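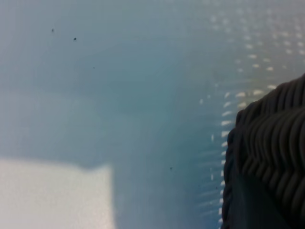

Workshop tips: rubber finger pads, wiping and gripping

Quick one this week, packing up for Nandarden tomorrow. Results from the pad trial are in so I'll put the useful bits down before I lose the notebook.

What we did. Danica Halilović ran 112 picks on the Nirkik arm, same blue surface, same lights, wrist camera on. Half with the ridged pads wiped first, half left as they were from the day before. Sorin Ionescu scored them from the wrist footage without knowing which was which.

Result: wiped pads dropped 3. Unwiped dropped 30. Bigger gap than I'd have guessed, we want to run it again in June with the smooth pads.

Tips out of that:

Wipe along the grooves, not across. Across just packs the fluff in deeper. Old toothbrush for the curved bits.

Warm water, drop of dish soap. No metho on rubber, it went chalky on us.

Let them dry properly. Ours took around 7 minutes on the bench by the window.

Clean the lens too. Specks on the picture are easy to take for specks on the work, and Sorin threw out a few picks early on becuase he couldn't tell. Microfibre cloth, dry, little circles.

Shiny surface? Move the lamp sideways till the glare dots are off the spot you need to see. Cheaper than a new lamp. Baking paper taped over the shade helps as well.

Close up goes blurry. Score the grip from the ridges, they stay sharp when the background dosen't. If you can't see ridges, mark it "unclear" and move on, no guessing.

Write the wipe down. Time, who, which pad. We lost a whole morning's picks becuase the sheet was blank.

Same brush works on rubber jar openers and the grippy bits on kitchen tongs, by the way. Same colour gunk comes out.

Spare pads are in the Softić tin, second drawer. Put the lid back on please.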